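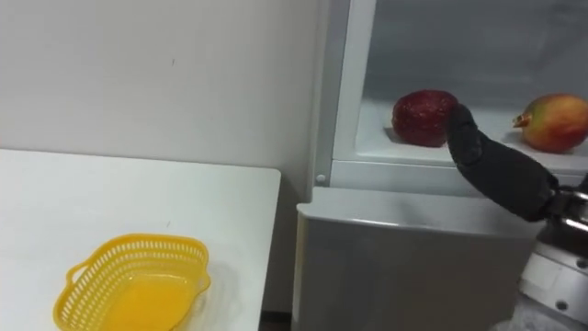
**Deepika Thevar**

Our group's task in the Dosside project is easy to say: take the fruit out of the open upper part of the fridge and put it in the yellow basket on the table. I joined in January expecting the arm to be the hard part. I now think the hard part is knowing what we're allowed to claim.

The proposal says the robot will "unload a refrigerator." I'd cross that out. A shelf with two pieces of fruit, set well apart, tells us very little about a full one.
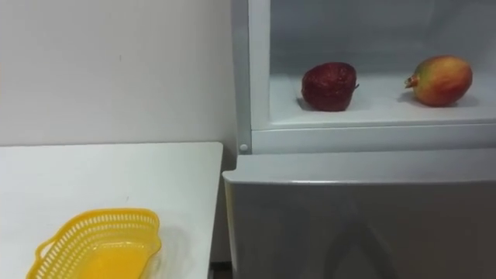 *Last changed Dec 27, 2025*

The fruit didn't get picked for us by a shopper in a hurry, either. We chose it and we placed it. Balakrishnan Iyer argues that every group starts this way, and he's right, but our draft still calls the layout "typical household conditions." Whose household?

We planned 20 runs per layout. My complaint is with the scoring sheet, where a slow, scraping grasp gets the same mark as a clean one. I've asked for a second column and a limit of 15 seconds on the grasp.

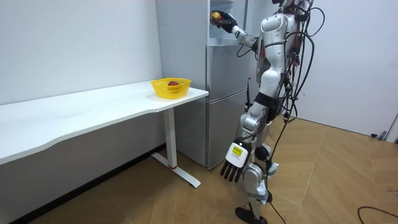
Page 2

Fruit in the hand is the moment everybody wants for the poster. I'd like the poster to say how the release into the basket is judged too, and whether a bruised apple counts.

Still open:

- rewrite the scoring sheet
- Balakrishnan to redo the Import step for the run logs
- drop "typical household conditions" from the draft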